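Brevent Work Mat, Brown

Item 3097
Sold by Esell Shop Supply
Ships in 3 to 5 business days

Overview

The Brevent Work Mat is a flat rubber mat for benches and tables where small parts get sorted, assembled or repaired. It gives a steady surface that keeps screws and fittings from skating off the edge, and it protects the tabletop from scratches and light knocks. The brown color hides oil marks and pencil lines better than the gray mat it replaces in our catalog.

The mat lies flat under its own weight. It does not need glue or clips on a level table. On a sloped or very smooth top, use the Kimaro corner tabs listed under Accessories.

Sizes

Small: 24 by 18 inches
Medium: 36 by 24 inches
Large: 54 by 30 inches

All three sizes have the same thickness, 1/8 inch. The corners are square. Mats are cut to size at our warehouse and may run up to 1/4 inch over in either direction. If you need an exact fit between two fixed edges, order the next size up and trim it yourself.

Surface and backing

The top has a fine matte texture. Parts stay where you put them, but you can still slide a tray across without lifting it. Small washers can be picked up with a fingernail. The back has a shallow waffle pattern that grips wood, laminate and painted steel.

The mat is not a cutting mat. A utility knife will go through it with moderate pressure, and the cuts do not close up. For knife work, put a cutting board on top.

Heat and chemicals

Safe for continuous contact up to 160 degrees F. A hot soldering iron will mark it, so keep the iron in a stand. The surface resists machine oil, grease, dish soap and rubbing alcohol. Acetone, paint thinner and brake cleaner will dull the finish and may soften the rubber if left to sit.

The mat has no grounding snap and is not rated for static control. If you work on circuit boards, see the Findum grounded mat, which comes in the medium size only.

Trimming

Lay the mat face down on scrap wood. Mark the line with chalk. Hold a metal straightedge on the side you plan to keep and make several light passes with a sharp blade. One heavy pass tends to leave a wavy edge. Trimmed mats cannot be returned.

First use

Mats are shipped rolled, top side out. Unroll the mat at room temperature and leave it overnight. If the ends still lift, roll it loosely the other way for an hour and lay it down again. A new mat has a rubber smell for the first few days. Washing it once with warm water and dish soap helps.

Setting up the bench

The large size is meant to cover most of a standard bench. Leave a strip of bare top at the back for a lamp base or a vise. Place your main parts tray in the middle, within easy reach from both sides, and spread the loose pieces around it. Small pieces kept well in from the edge are less likely to be brushed onto the floor by a sleeve. 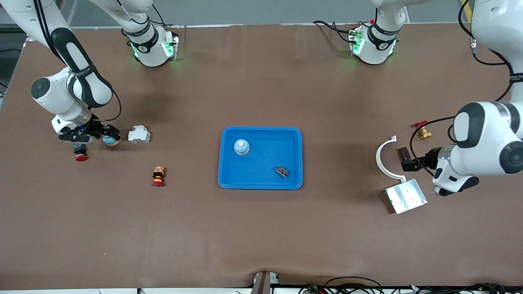

Cleaning

Sweep or vacuum metal chips before wiping, as they scratch the finish when dragged. Wipe with a damp cloth and mild soap. For grease, let soapy water stand for a few minutes and wipe again. Do not machine wash. Hang the mat or dry it flat with the back side up. Putting it down damp on bare wood can leave a waffle print in the finish.

Accessories

Kimaro corner tabs, set of four. Stick to the underside and peel off without residue on most finished tops.
Kimaro edge strip, sold by the foot. Fits over the front edge of the mat and stands 1/4 inch high to stop rolling parts.
Storage tube, fits small and medium. The large mat should be stored flat or rolled loosely with a strap.

Common questions

Can two mats be joined?
Yes, with cloth tape on the underside. The seam will show, and small screws can catch in it.

Will it stain a white countertop?
It may. Dark rubber can leave a tan shadow on light laminate after a few months. Put a sheet of plain paper or thin plastic underneath.

Can it be used outdoors?
For short jobs, yes. Long exposure to sun makes the surface chalky.

Is it sold in other colors?
Brown is the only color in stock. A green version is planned for May.

Returns and warranty

Unused, untrimmed mats can be returned within 54 days in the original sleeve. Return shipping is paid by the buyer unless the mat arrived damaged. Brevent covers splitting and separation of the backing for 3 years under normal indoor use. Cuts, burns and solvent damage are not covered. Keep the packing slip, as the lot code printed on it is needed for any claim.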